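The Skerudthorpe Reading Circle on Wellbeing: your questions answered

Last updated 15/01/2024

Do I need to have read any psychology before I come along?

Not a bit of it! Most of us came to this with nothing more than a library card and a vague feeling that we ought to be sleeping better. We read one book a season, slowly, and we talk about it over tea. If a word comes up that you don't know (last time it was "hedonic", and I had to look it up myself), just ask.

What are you reading now?

We are partway through a book on gratitude and habit, the one with the long middle chapter on keeping a daily diary. After that it's a shorter one on loneliness and friendship in later life, which Rodica Dumitrescu has been pressing on us for ages, and I think she has finally worn us down. We start that one in May.

Do I have to keep the gratitude diary?

You don't, although quite a few of us have had a go. The idea is to write down a few things each evening that went well, however small, and then to leave it alone. I managed 21 days in a row and then missed a week while my sister was staying, and I've picked it up again since without feeling too guilty. Aurel Lazăr gave up on the second night and is perfectly cheerful, so please don't think of it as a test.

Is this a kind of therapy?

No, and I'd like to be clear on that one. We are readers, and none of us is there to treat anybody. People do sometimes say personal things, and we listen kindly and keep them to ourselves, but if you're having a hard time please talk to your GP or somebody else who is trained to help.

What does it cost?

Nothing to join. You'll need to get hold of the book, and we do keep a few lending copies, so write to Benedita Rocha early on if you'd like one, as they go quickly.
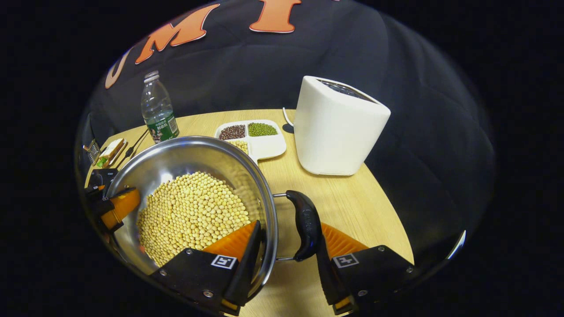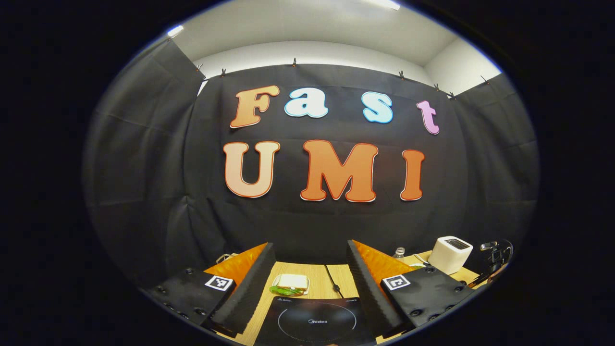 What if I don't agree with the author?

Oh, please come and say so! Our best evening last year was the one where half the room thought the chapter on money and contentment was sensible and the other half thought it had been written by somebody who'd never had to worry about a gas bill. We went on well past closing time and I walked home still arguing with myself.

Can I bring a friend?

Yes, and you needn't tell us beforehand. Come in by the side door and sit wherever you like.

Who do I write to?

Aoife Madigan (that's me) for anything general, or Benedita for the lending copies. I'm a slow typist, so do give me a few days to reply.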